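Hand gripper 3, pad change and bushing check
2023-09-30, bench 2, S. Doležal

Pads due for changing. Edges scuffed on both fingers, pale fibres coming away, and the right pad has a strip along the top that looks to be lifting. 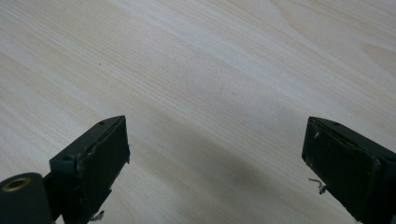 Before stripping
Counter read 1,074 cycles since the last pads. The set before that went to 1,589, same Lotex sheet. Hedvika thinks the newer roll is softer. I think we were mean with the glue last time.

Work done
Pulled both pads, scraped the faces, wiped with spirit and left to dry. Cut new ones from the old roll — enough left for one more pair. Glued right up to the top edge this time and clamped overnight in the Raner vice, soft jaws.

Brass-coloured bushing on the left side: cleaned, one drop of oil, no play that I could feel. Left it in. Screws on the right finger were a quarter turn slack, nipped up.

To do
Trim the corners once the glue has set. Zero the counter and write the old figure on the card. Ask Gajdoš for a price on moulded pads. H. Havlíček to check the opening width against the Gruvis gauge before it goes back out.

Workshop notebook — questions to S. Doležal, bench 2 | Back to top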